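Parnley Mug Tree
Countertop stand, light wood, from the Soltar kitchen range 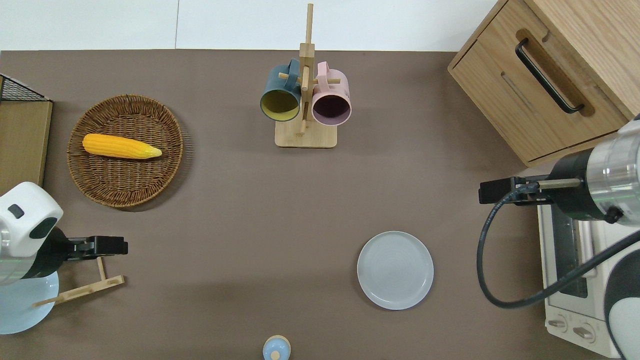

The Parnley holds everyday mugs by the handle in a small space, so the cupboard shelf above the kettle can go to something else. It has a square base, a single tall post and short pegs that take the handle of a standard mug. Two-color mugs look good on it, with the inside showing as well as the outside.

Height is 32 cm. The stand weighs 700 g and comes in two parts, the post and the base, with one screw. The key is in the box. Tighten it by hand and check it again after a week or two.

Hang the first mug near the top and the next on the opposite side - this keeps the weight even. Very wide handles and espresso cups with closed loops may not fit the pegs.

Wipe with a damp cloth and dry. Do not soak it or put it in the dishwasher. A little food-safe oil twice a year keeps the wood from drying out.

Price: $27
Item no. 178
In stock at our Tillville store. Online orders ship from the Cuesta warehouse in two to four working days.

Mugs, plates and baskets are sold separately. The Parnley in dark stain is sold out and will be back in November.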